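Okay, long thread, get a coffee. We finally had a dry enough morning to drive up the Olivares road and see what the June storm did to the hillside, and I have been turning it over in my head all day.

First thing, for those of you asking: the road is open to the Sterkach turnoff and no farther. Past that it's one lane with a cone every so often, and then past the second bend there isn't really a lane. Please don't try it in a regular car. I parked at the turnoff and walked in.

The slide everybody has been sharing pictures of is the lower one, by the creek. It's big, yes, but the one that interested me is up higher, where you can't see it from the pavement at all. I paced it off at 300 feet from the lip down to where the trees are piled up, and I have short legs, so take that however you like.

What got me was how clean the top edge is. You're walking on ordinary forest floor, ferns, last fall's leaves, and then there's a step down as high as my shoulder and it's all gray clay below. A whole stand of hemlock slid along mostly upright and is still standing there, leaning every which way like people on a bus.

Graciela Pereyra (hi Graciela!) reminded me that her uncle used to call that slope "the wet pasture" even in August. There are old springs all through there. Put a night of hard rain on top of that and I guess the clay just let go.

The culvert under the Corkilard bridge is another story. It's a 12 inch pipe trying to do the work of a much bigger one, and the brook simply went around it and took the shoulder along. Ulises Alarcón has been saying this for years at town meeting, and I owe him an apology for the times I was knitting while he talked.

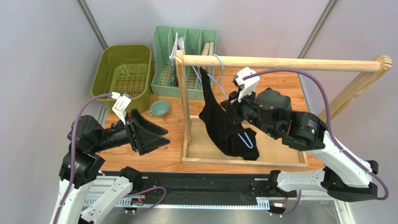
Posted by Olga Espinoza
6:27 pm · 19 replies

Back to the brook for a minute. It has moved! Below the bridge it used to hug the west bank, and now it cuts straight across the old hayfield in a new channel full of cobbles, some of them as big as a bread box. The old bed is just sitting there with puddles in it.

I've marked the new channel on my paper map in pencil, and I'd love to compare with anybody who walked the Hulten side, where I couldn't get across. Walid Khalaf, I know you were over there with your dog. Did the stone wall hold?

Going back up next week if the weather lets me, early, before the trucks start. I'll bring a real tape measure this time.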